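Skip to content Opinion Features Letters Back issues Log in

Opinion > Workplaces > Benches and tables

Leave the work table alone

Torquil Dalgleish

When the shared workshop in Tivbridge reopened in October, members were sent a list of 13 rules for the tables. Rule 3 says that every surface must be cleared at the end of each session, with leads unplugged, coiled and put in the drawers. I have kept to it all winter and I think it is a mistake.

A work table is part of the work. Where a cable runs and which bracket is clamped where are decisions, and most of them took somebody an afternoon to get right. Strip them off at night and the same afternoon has to be spent again.

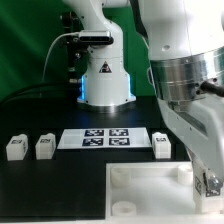 The case for clearing is mostly about looks. Visitors come round, and a bare table photographs well. I accept that the place needs visitors, as the rent is £900 a month and fees don't cover all of it. But people who pay to see a workshop can cope with a few black cables along the back of a table.

Safety is the better argument and I don't dismiss it. Leads on the floor should go. So should food, and anything sharp. A cable that lies at the back, out of reach of anyone's elbow, does less harm left there than it does being pulled out and pushed in every evening. Connectors wear. At Dristow, where I worked before, we replaced far more of them after a tidying rule came in.

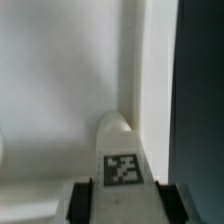

2 min read

I would also keep labels and markers where they are. People peel them off because they look untidy, and then the next person has to guess which part is which.

What I would ask for is a wipe down, a clear floor and a card on each table with the user's name and the date they expect to finish. Zisitbridge has done it that way for years. If the date passes, clear the table by all means.

The rules are up for review on 28th February. I shall be voting to take rule 3 out.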